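Refinishing the kitchen table, a year later

Last March I sanded down our kitchen table and put a new finish on it. A few people asked me to write up how it held up, so I am doing that now that it has been through four seasons of breakfasts and one leaking radiator.

The table came from a house sale in Bratovley. I paid $50 for it and another $15 to a man with a van. It had a thick coat of something yellow that had gone sticky at the places where people rest their arms. My wife wanted to paint it. I asked for a month to try getting down to the wood first, and she agreed on the condition that we did not eat off our laps for longer than that.

I started with a scraper. The old coat came up in curls at the ends and in crumbs in the middle, where the sun from our window had baked it. After that I sanded by hand, 80 grit, then 120, then 180. I did not own a power sander then and I still don't. It took me 12 evenings, starting after dinner and stopping at nine so the neighbors below could get their daughter to sleep.

The mistake I made was at the corner by the wall. There was a dark ring there from a plant pot and I kept going at it until I had made a shallow dip. You can't see it, but a pea will roll into it. If I did it over I would leave the ring.

For the finish I used hardwax oil, two thin coats, wiped on with an old T-shirt and wiped off again after ten minutes. The second coat went on the next day. The can says to wait a week before putting anything wet on it. We waited five days. 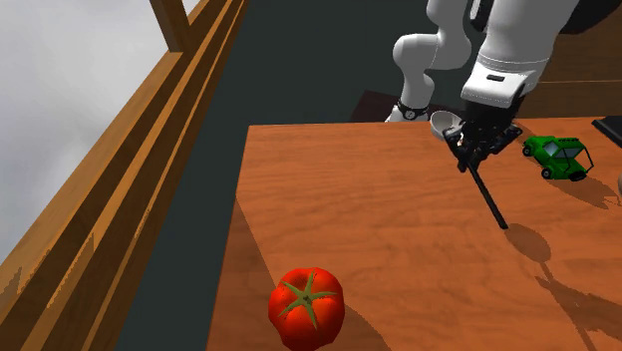
Words: Harish Achari
Filed under: House, Wood

A year of use has told me a few things. Water is fine if you get to it within the hour. Coffee is fine. Turmeric is not, and we cook with it most days, so there is a faint yellow patch next to the stove side that has faded but is still there. Hot pans left marks twice. One came out with a warm cloth and a little more oil. The other I have stopped looking at.

The part that surprised me was the smell. It hung on for three weeks, stronger in the mornings with the windows shut. Müzeyyen Aksoy, who lives upstairs and has done all her own floors, told me to leave a fan running overnight, and that helped.

I gave the top one more thin coat in the fall. That took twenty minutes plus drying, and used so little oil that the can is still more than half full. I plan to do the same every fall.

Cost, for those who asked: the oil, paper, scraper and a pair of decent gloves came to $125, more than twice what I paid for the table. The gloves were the only thing I would call optional. The cheaper paper I bought first clogged right away and went in the trash.

Next is the bench that goes with it, which has the same sticky coat and a loose leg. I want to fix the leg before I sand anything. There is an old screw in there with no head left on it, and I haven't worked out how to get it out without splitting the rail. If you have done this on a narrow piece of wood, leave a comment.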